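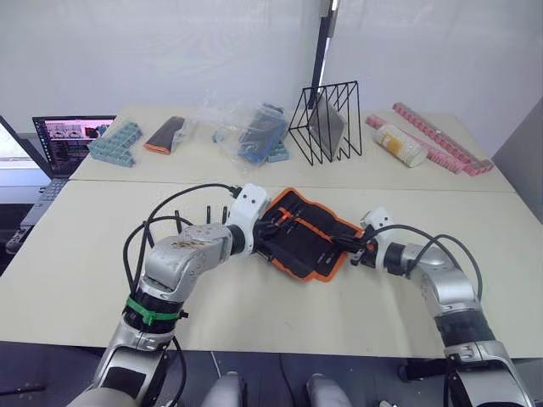 *The tool roll, open on the table, pockets and orange zipper pulls and all.*

I have been meaning to write about tool rolls since October, when I finally gave up on the big metal box in the hall closet. You may remember the box. It weighed as much as a small dog, and whatever I wanted was at the bottom of it, under a tangle of hex keys from furniture I no longer own.

So, rolls! I went down quite the rabbit hole. I read a review on the Clegg site that had 174 comments under it, most of them arguing about canvas, and I read nearly all of them over two evenings with a pot of tea. I still don't have a strong opinion about canvas. What I like is black fabric with a bright edge, like the orange on this one, because I put dark things down on dark floors and then spend ten minutes patting around for them (my Noler flashlight lives in this same state of permanent loss).

The part that took me longest was deciding what goes in. My first try had 27 tools in it and wouldn't close without me kneeling on it. I laid everything out on the kitchen table, had a good long look, and got it down to 16. Two screwdrivers I'd kept for sentimental reasons went back in the closet. The little pliers stayed, and so did the tape measure, although it makes a lump.

I've settled on handles up, so I can see what's what the moment it's open. Small loose stuff goes behind a zipper, always. I once rolled up a pocketful of picture hooks without closing it and was finding them in the car all the way to Novska and back. Long things go in the middle and short ones toward the ends, and I fold slowly from the left, smoothing as I go. It's a pleasant job, a bit like making a bed.

I did look at the fancy leather one from Ukach. It's gorgeous, and I visited it online more often than I'd like to admit, but I want something I can drop in a puddle without needing a lie-down afterward.

Next up is the drawer where the batteries live, along with the tape, the string and a key that fits nothing in the house. If you have a system for batteries, please leave it in the comments. I've tried an egg carton and an old mint tin, and at the moment they're all in a sock.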